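Omow Bin Liners, Slim Roll – 9 Gallon

Sold by Cidstead Supply. Made by Cunha at the Drumden plant.

The Omow slim roll is a plain clear liner for desk-side and under-counter bins up to 9 gallons. It is the liner we sell most of to offices, dental practices and small schools, mainly for paper, wrappers and empty drink containers. It is not meant for kitchen scraps with a lot of liquid in them. For those, order the heavy version listed under Related Items.

There are 34 liners on a roll and 3 rolls in a pack. The rolls have no cardboard core, so the last liner comes off as cleanly as the first and there is nothing left over to throw out. Each liner is joined to the next by a perforated line. Pull sideways, starting from one corner, and it separates without stretching.

Details

Material: low-density polyethylene, clear
Bottom seal: star
Length: 28 inches, opened flat
Top: straight cut, no drawstring
Pack: 3 rolls, 34 liners each
Scent: none

Why a star seal

A flat seal runs straight across the bottom of the bag and leaves two corners sticking out. In a square bin those corners fill up. In a round bin they stay empty, and the weight sits on the middle of the seam, which is where a flat-sealed bag tends to let go. A star seal is folded in on itself several times before it is welded. It has no corners, and it settles to the shape of whatever it is put in. The folded bottom also holds small drips better, though we don't claim it is leakproof.

Choosing a size

Go by the distance around the rim and not by the gallon figure on the bin. Two bins sold as the same volume can be quite different at the top, and the rim is what the liner has to get over. Run a tape around the outside edge and divide by two. The liner's flat width should be a little more than that number. Then check the height of the bin, add half its base width, and add a few inches for folding over.

If you are between sizes, go up. Extra material can be knotted at the back. A liner that is too tight will either split at the rim or slide down the first time something heavy is dropped in.

Fitting

Shake the liner open before it goes in. Push the bottom down with a closed hand and run your fingers around the inside wall to let the trapped air out. Fold the top over the rim by at least 3 inches. If the bin has handle slots, tuck a little of the cuff through one of them – this keeps the liner in place without a band.

You can leave a few spare liners flat in the base of the bin, under the one in use. Many cleaning crews do this to save a trip back to the closet.

Bottles and recycling

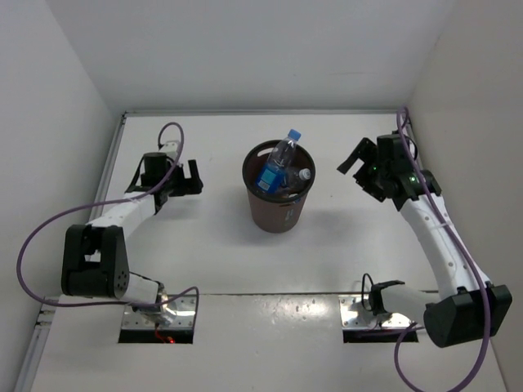
Bernadette Fahy wrote to us that she uses the slim roll for the bottle bins on all her floors, and that it holds up well as long as people put the caps back on. Her one complaint was that the perforations were hard to find in poor light. Cunha has since moved to a wider perforation, and rolls shipped after January have it.

Before putting bottles out in a liner, check with your hauler. Many recycling programs want containers loose in the cart and will reject bagged material. In that case, tip the bottles out and put the liner back in the bin for another round.

Storage and ordering

Keep the rolls out of direct sun and away from heaters. Polyethylene gets brittle over time if it is left on a windowsill.

Orders placed before 3 p.m. leave the warehouse the same day. Unopened packs can be returned within 28 days. Opened packs can't be returned unless there is a fault, but we will send a single sample liner on request – just give us the rim measurement.

Related Items

Omow Heavy Roll, 9 gallon, flat carton
Omow Slim Roll, black
Cunha rim bands, round bins only

Contact Cidstead Supply | © Cidstead Supply. All rights reserved. | Back to top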